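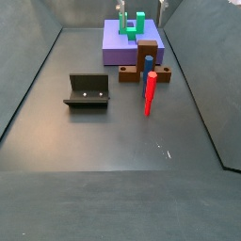
紫色底块与立于其上的绿色U形件，前方为棕色T形件

皮利亚组合块（Pillia）是一种彩色立体拼装教具，由Treltcombe的教具设计者So-ying Lau与Pak-hei Cheng共同制定，用于空间知觉、装配次序和手部动作的训练。该教具以少量形状各异的构件组成，各构件以颜色区分，便于在口头指示和书面说明中称呼。

概述
皮利亚组合块属于嵌合类教具，与以等大方块层层堆叠的积木有别。使用者须先辨认构件的朝向，再按次序将其放置于底块之上。全套教具通常在平整的台面或带边壁的浅盘中使用，以免构件散落。

早期的同类教具多为本色，构件之间仅以形状相区别。Ka-ming Kwan在其关于装配教具的讲义中主张，凡形状不对称的构件均应施以独立颜色，皮利亚组合块沿用了这一做法。

构件
底块呈紫色，为体积较大的矩形块，顶面设有矩形凹槽。绿色件呈U形，两臂由横杆两侧向上竖起。棕色件略呈T形，中部为方柱，柱底两侧各伸出一臂，两臂均开有贯通圆孔。蓝色件为六棱柱，可直立放置。

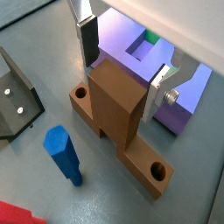
装配方法
装配一般由底块开始。底块平放后，先将绿色件竖立于底块之上，使两臂朝上，再处理棕色件。棕色件的放置是全过程中较难的一步，其方柱应位于绿色件两臂之间，两侧的短臂不得与绿色件相抵触。初学者常将棕色件倒置，或将其旋转四分之一周后强行压入，教师应提示其退回上一步重新观察。

六棱柱在棕色件就位之前立于底块旁侧，不参与前两步操作。Yung-ching Wu编写的教师手册建议，将尚未使用的构件摆放在底块前方，并保持直立。

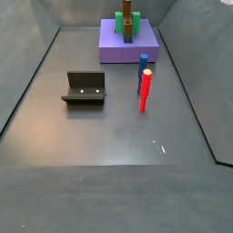
第2卷　第200页

在中间状态下，棕色方柱高出绿色件，底块、绿色件与棕色件自下而上依次可辨。手册将此状态列为检查点，要求使用者在继续操作前从正面和侧面各观察一次。

拆卸与变式
拆卸次序与装配相反。取下棕色件时应夹持中部方柱的两个相对侧面，垂直提起，待完全离开底块后方可平移。夹持侧臂容易使构件偏转，并带倒邻近的绿色件。

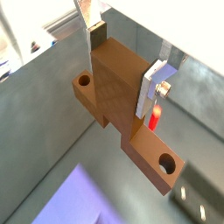 构件离开底块后，可在空中转动，供使用者辨认各面轮廓及圆孔的位置。Sabina Bednárik据此提出“悬持辨认”练习，即由一人持件，另一人说出该件应有的朝向，随后交换。较高难度的变式则要求使用者先观看完成后的组合，再凭记忆重新装配。

保管
构件应以干布擦拭，避免长时间浸水。教具应按颜色逐件清点后入盒，底块置于最下层，六棱柱平放。圆孔及凹槽内的积尘宜用软毛刷清除。

参见
嵌合教具；六棱柱；装配次序训练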